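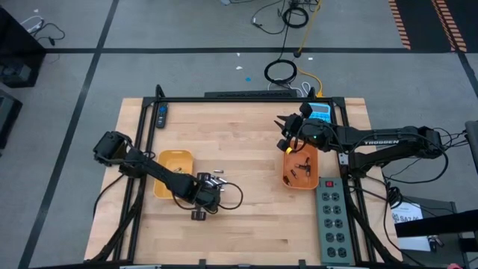 How to Oil a Butcher-Block Top Without Making It Sticky

I've oiled my kitchen counter, my desk and a cart I bought secondhand, and I botched the first one badly (three weeks of fingerprints!). So let me save you the trouble.

What you need

Food-safe mineral oil, a sanding block, 120 and 220 grit paper, and a pile of old T-shirts. I use Dolik oil from the hardware store in Daltalmont, but any plain mineral oil will do.

Step 1. Clear it and scrub it

Take everything off. Wash the wood with warm water and a drop of dish soap, then wipe it down and leave it overnight. Damp wood won't take oil evenly, and I have the blotches to prove it.

Step 2. Sand with the grain

Start with 120 on the rough patches, then go over the whole top with 220. Keep your strokes long. Ends and edges drink up the most oil later, so give them extra time now. Wipe off the dust with a barely damp cloth and let it dry again.

Step 3. Oil, wait, wipe

Pour a small puddle and spread it out — way less than you think you need. Let it soak for 20 minutes, then wipe off whatever is still shiny. This is where I went wrong the first time. I left the extra on, figuring it would sink in, and it just sat there collecting crumbs.

Step 4. Do it again

I do 3 coats on new wood, a day apart. An older top that's been looked after usually gets by with one.

Keeping it up

Drip some water on it now and then. If it beads, leave it alone. If it soaks in and goes dark, it's time for another coat. Mine gets one every September and another whenever the spot by the sink starts looking thirsty.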